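Bedell three-drawer nightstand, after 12 weeks

I put off buying a nightstand for two years because I had a stool, and a stool holds a lamp and a glass of water, so what more did I want? Drawers, as it happens. I wanted drawers so much! I ordered the Bedell in the middle of April and I've been boring my friends about it ever since, so I may as well bore strangers.

First, the price. I paid $123 with delivery, and the Prondari I nearly bought instead was a good bit more for one drawer and a shelf. I had a long look at the Prondari in the store and it is a handsome thing, but the shelf would have filled up with magazines in a week (I know myself).

The box came on a Tuesday, earlier than they'd said, and it was heavy enough that my neighbor Randi Solheim had to take the other end on the stairs. The instructions are good. Every screw bag has a letter on it and the drawings are big, and the only step I had to undo was the back panel, which I'd put in with the unfinished side showing. Call it an evening's work with the radio on. Have your own screwdriver ready, though, the little key in the bag will hurt your hand by the second drawer.

Now the drawers, which are the whole reason I'm writing. They run on metal slides and they close with a soft little push, even when the bottom one is stuffed with sweaters. The top one is shallow and takes glasses, earplugs, hand cream, a notebook and all the charging cables I used to fish out from under the bed. The middle one is books. I had a 556-page hardback in there on top of three paperbacks and it still slid out without sagging.
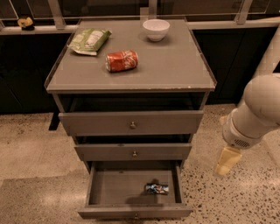

The height was my other worry. My mattress is on the tall side, and with the old stool I was reaching down for my alarm like somebody feeling for a dropped coin. With the Bedell my hand lands right on it. If you have a low platform bed, measure first – you may find it towers over your pillow.

What don't I love? The smell, for the first few days. I left all the drawers open and the window too, and it went away. The feet are also a bit hard on wood floors, so I stuck felt pads under mine. And there's no hole in the back for a cord, so my lamp cable runs down the side, a little untidy.

Lurdes Marinho asked in the comments on my lamp post whether it would work as a side table by a couch. I think it would, though you'd want to check your armrest height. She's also looking at the Atallah, which I haven't tried.

I'd buy this one again, and I'm saving up for a second so the other side of the bed can stop sulking. Four and a half stars, and the half is for the cord.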